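Keeping a wood floor nice when small things fall on it

Last updated: July
33 shares – 12 comments

I have a light hardwood floor with a glossy finish, and for many years I was afraid of it. Every toy block, every clothespin, every piece of a game that fell down, I heard it in my stomach. Now I am more calm. A floor is for using, and most of the damage comes from small habits which are easy to change.

Pick up first, clean second. Before the broom or the vacuum cleaner, walk once through the room and take all the hard little objects by hand. A block which is pushed in front of the vacuum head can take a grain of sand with it, and the sand makes the scratch. Lift it straight up. Do not slide it to your other hand with the foot, as I did until my neighbor Valbona saw me and was shocked.

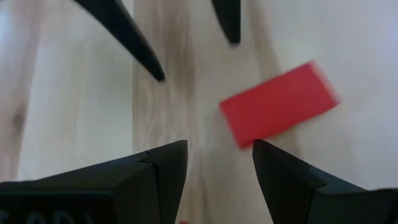 A red block on pale wood.

Look along the floor, not down on it. Strong colors you will find at once, but a beige button on a beige plank can stay there for weeks. I put a lamp low, near the wall, in the evening. Every small thing gets a long shadow and you see also the dust you missed.

Go in the direction of the planks. This is for the broom and for the mop also. If you wipe across, the dirt likes to stay in the seams between boards. Use a cloth that is only a little damp and dry after it with another one. I wash my two cloths without fabric softener, it leaves a film and then the floor looks gray.

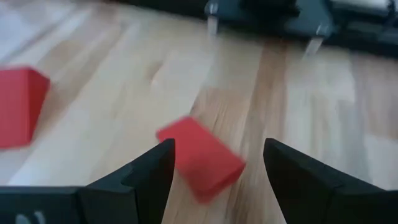 Page 112

Shine is not the same as clean. Where the light comes on a glossy floor, you see only the light. Check such places from the other side of the room, or wait until the sun has moved. My cousin Kamil polished one bright corner three times and the sticky juice was still in it.

Give the small things a home near the place where they fall. We have a low box without a lid beside the sofa. With a lid nobody put anything back. In the evening, at seven, all blocks go in the box, and if one is missing we look for it the same evening – under the radiator is a good place to begin.

Feel the corners of wooden blocks from time to time. When a corner is splintered, I rub it with fine sandpaper, outside or over a newspaper, and wipe it well before it goes back on the floor.

For a light scratch in the finish I do nothing for a week. Often I cannot find it again. A deep one I show to the man in the floor shop, and I bring a photo made in daylight.

Teodora Grgić

Contact – Copyright Lirkness Home Pages – Back to top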